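Notebook - Altureo player, Android build
September, started 9.40

Picking up where Zulkifli left off. Build 1103 on the two older handsets and the tablet. Main thing is the gap between tracks, second thing is the equaliser losing its settings after a call, third thing is whatever Saodah put on the list overnight (see end).

Installed over the top of the old build on handset A, clean install on handset B. A kept its library, playlists fine, lost the artwork for anything with an accent in the folder name. Again. Thought we'd closed that. Reopened it and put Adi's name on it, sorry Adi.

B scanned the card from nothing. Slow but it got there. Found the ringtones folder and listed every beep as an album, which is what it's told to do, but looks daft. Ask Saturnino if we can skip anything under a few seconds by default, with a tick box to bring them back.

Gapless. Used the live album again, the one where the crowd noise runs through. Old build: clear hole between tracks, you hear it every time. 1103: no hole on FLAC. On MP3 still a small click, and only when the phone's locked. Screen on, no click. Did it over and over to be sure. Tried with battery saver off and on, no change, so it isn't that. Wrote down the buffer sizes in the shared sheet, tab called gapless2 (ignore gapless, that was me being confused about which handset was which).

Ogg files: fine locked or unlocked. No idea why MP3 is special. Sutrisno thinks the decoder gets torn down and built again when the screen goes off, and it only shows on MP3 becuase of the padding at the start of the file. Sounds right to me but he said it while eating so I want it in writing.

10.55 - equaliser. Set a silly curve, all bass, so I'd know straight away if it dropped. Rang the handset from the desk phone, answered, hung up. Music came back flat. Opened the equaliser screen and the sliders are still where I left them, so the screen thinks it's on and the sound says otherwise. Nudge any slider and it all snaps back. So the setting is saved OK, it just isn't put back on the new audio session after the call. Same on B. Tablet can't take calls, so tried an alarm instead: same fault. Useful, means it's not the phone part at all, it's anything that takes the sound away and gives it back.

Sat-nav voice does NOT do it. It only ducks the music, doesn't stop it. Makes sense.

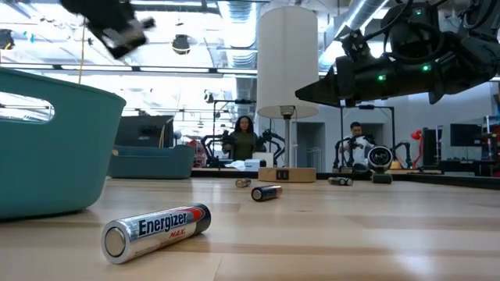
AA cells on the bench, Energizer MAX nearest.

Widget. The 4 by 1 one is OK on all three. Long titles scroll now. The bigger one still shows the previous track's cover for a moment after a skip, worse if you skip fast. Skipped through 16 tracks quickly and the cover ended up two behind and stayed there untill I paused. Log saved as widget_skip, in the usual folder.

Bluetooth with the Halim speaker. Pairs, plays, play/pause button works. Double press for next track works on A and not on B. Triple press for previous does nothing on either, and I couldn't find anywhere in the Altureo menus that says it should, so might be me wishing. Adi to check the help page wording.

Volume: with the speaker at full and the phone low there's a hiss in quiet bits. Same hiss with the radio app, so not ours. Leave it.

12.10 - lunch, left the tablet playing the long playlist (99 tracks, shuffle on, repeat off) with the screen locked. Came back and it was still going, no repeats in the history list that I could see. Memory about where it started. Good. Do it again with the Grimo theme pack loaded, that's where the leak was last time.

Later: did it with the Grimo pack. Memory creeps. Not as bad as before but it goes up every time the now playing screen is opened and never comes back down. Swapped back to the plain theme without restarting and it stayed high. So something from the pack is being held on to, probably the blurred background. Zulkifli knows this code, I don't, passing it over with both dumps.

Saodah's list, quick answers:
Sleep timer fade - works, but fade is too short, feels like somebody pulled the plug.
Lyrics from file - works for .lrc next to the track. Embedded ones show but don't scroll.
Crossfade with gapless both on - the settings screen lets you have both. Shouldn't. Crossfade wins at the moment.
Reltau server streaming - didn't get to it. Log in page loads, that's all I can say.
Backup of settings - exports fine, import on B brought back everything apart from the equaliser presets with a slash in the name.

Tommorow: MP3 click with Sutrisno's debug build if it's ready, Reltau first thing while the network's quiet, put handset A back on the stock launcher. Handset B needs its card wiping, the test folder on it is a mess and half of it is mine.

Stopped 16.45.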